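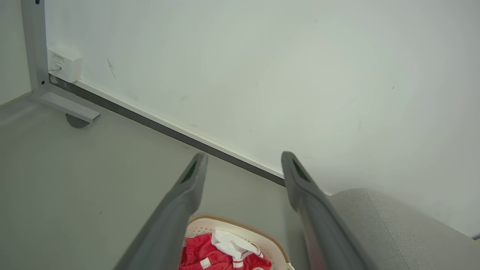 The view from the wrist, with the gripper open over the laundry basket.

Open day at Flandemar: laundry, slowly

Members who signed up for the January visit to Flandemar got two hours in the company's home robotics lab, on the second floor of the old Nambiar building. The group was capped at 30 and every place was taken. For those who were on the waiting list, this is a short account of what was shown.

Flandemar works on robot arms for household chores. The current project is called Genow, and it deals with one job only: taking clothes out of a basket and putting them on a table. Folding is a separate project and was not part of the visit. Kamonchanok Thongdee, who leads the Genow team, said at the start that people usually expect folding and are a little let down. She then said that getting a single garment out of a pile is the part that still goes wrong most often, and that the team would rather show us that.

The demonstration area is set up like a corner of a living room, with plain walls, a smooth floor and some upholstered furniture. The arm carries a two-finger gripper with ridged pads near the fingertips, and a small camera on the wrist that looks out between the fingers. What the camera sees was put up on a large screen so that the people at the back could follow. Most of us ended up watching the screen and not the arm. From there it is easier to tell what the robot has to work with, which is a heap of cloth with no clear edges. In the basket for our session were a bright red garment with white stripes and a crumpled white cloth on top of it.

Thongdee explained why those two make a hard pair. When white cloth lies across white stripes, the software can take them for one piece. The gripper then closes on both and lifts a bundle. If that happens the arm is supposed to lower the bundle, let go and try again from another angle.

We watched the arm make nine attempts in the first part of the session. Six brought up one garment, two brought up a bundle, and one closed on nothing at all. The speed was slower than most visitors had expected. A person standing next to the basket would have emptied it before the arm had settled on its first grasp. The team did not try to hide this, and kept a log of every attempt on a side monitor. Genow has 2,867 logged grasps so far, and the ones from our visit will be added to the total.

After the break, Tane Sheehan talked about the gripper pads. The lab buys them from a supplier called Vevus and has tried several patterns. Smooth pads slid off thin sportswear, and a deep tread snagged on knitted things. The fine parallel ridges on the current set are a compromise. Sheehan passed a worn pair around the room. They are changed after 600 grasps, and he said the wear is hard to see but easy to feel with a thumbnail.

There was time for questions, and there were plenty. A few of the answers:

Socks are still a problem. They get lost under larger items, and the arm often stops while there are one or two left in the basket.

The basket can be moved between attempts. One of our members was invited to shift it a few inches with the arm paused, and the next grasp went fine.

Nothing is for sale, and there is no date for a product. Sheehan said the lab is paid for by a research contract that runs through next year, and he would not guess past that.

The arm stops if it meets more resistance than it should. Sheehan showed this by holding on to a sleeve - the arm pulled briefly, stopped and waited to be reset.

The last half hour was open for anyone who wanted to guide the arm by hand. You stand at a bench with a pair of handles and the gripper follows, while you look only at the wrist camera view. It is harder than it looks. Depth is the main difficulty, and several of us closed the fingers well above the cloth. So far visitors have recorded 355 grasps this way, and the team uses them alongside their own.

Flandemar plans another open day in the spring, with the same limit on numbers. People on the waiting list from this visit will be offered places first. Wear flat shoes, and leave large bags in the lobby, where there are lockers. The elevator is at the rear entrance.

Our thanks to Thongdee, Sheehan and the rest of the team for their time. Slides from the talk on gripper pads are available by email from the programs desk.

Last updated: January
14 shares | 6 comments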